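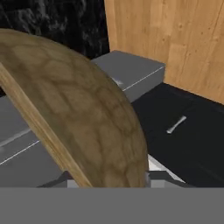 Simulation view: Narkutia / February 2023

WANILHOLM — The kitchen robot at Narkutia's test shop has a new wrist camera bracket, a new set of finger pads and, after 10 working days of adjustment, permission to pick things up again.

The arm has been idle since the old bracket cracked in January. Swapping the part took Napaporn Prasertsri, the technician who looks after the cell, most of a lunch break. Persuading the software that the camera had moved took the remaining nine and a half days.

Prasertsri did the bulk of the work in the simulated copy of the cell, where dropping something costs nothing and no one has to find the broom. She ran 117 trial grasps there, changing the camera offset a little between batches and writing each value on the shop's whiteboard, which was then wiped by the cleaning service and had to be written again.

From the simulated wrist, the world is mostly whatever the robot has hold of. A large curved object with a mottled brown skin fills about half the view, and the black marble pattern and gray surfaces of the kitchen have to fit in what's left. The gripper housing claims the bottom as a plain gray band.

"The band is the part I look at," Prasertsri said. "If its top edge isn't straight and level, I stop and go back to the offset. I've become very fond of that band."

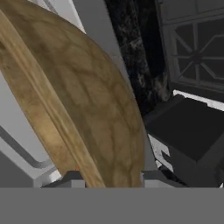
Pads were the easy part, in theory

The finger pads came from Trurnano, which shipped them in a carton large enough for the whole arm. Each pad is held on by two screws. The first set had the holes on the wrong side, a problem the supplier described in an email as "orientation dependent."

The second set fit. Prasertsri tightened them by hand, marked the screw heads with paint pen and entered the new pad thickness in both the real controller and the simulated one. The two had disagreed since August, by her account, without either of them mentioning it.

Parviz Babaei, who manages the shop, said the bill for parts came to $457. He declined to put a figure on the labor, then looked at the whiteboard and declined again.

The cell goes back on its regular schedule Monday, with a bracket check every 48 hours of running time. A spare bracket is on order.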